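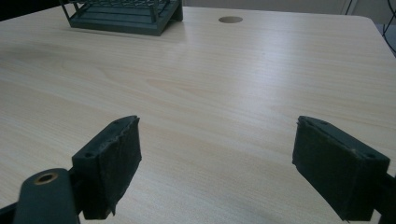
Neville Inskip rang from Flesbridge to say the second coat is still marking under a cup after a full night, and he wants to know whether we blame the oil or the timber. I told him neither until the test strips are read.

October 13, 2020

Finish trials, hardwax oil against water-based lacquer. Oil is Didero satin, lacquer is Zullonard matt. Same stock for both, sanded to 180 and wiped down with a damp rag, left to dry, then knocked back by hand.

Oil strips: 3 coats, thin, buffed off after 18 minutes. The tin says longer but it drags if left. Grain comes up warmer than on the bare piece and low light shows every swirl from the orbital. Must finish along the grain by hand next time.

Lacquer strips: two coats by foam roller. Edge build-up on strip B, my fault, roller overloaded. Strip C is clean. Colour shift very slight.

Water test, cold: both fine at one hour. Water test, hot mug: oil left a faint ring, gone by the afternoon. Lacquer no mark.
Vinegar: oil dulled. Lacquer no change.
Red wine: not done, none in the building.

Neville's ring sounds like short curing. He had the heating off overnight and put the top back in use the next day. We had the same thing in July on the Paucar job, when the store was damp, and it cleared once the pieces had been kept warm for a week. Have asked him to leave one board alone by the radiator and test that before he strips anything.

Cost so far on the trial is some 1,324 pence in consumables, mostly pads. Booked to workshop sundries.

To do: recoat strip B. Repeat vinegar on oil at full cure. Find out if Didero will sell the hardener separately. Label the offcuts properly, pencil disappears under the oil.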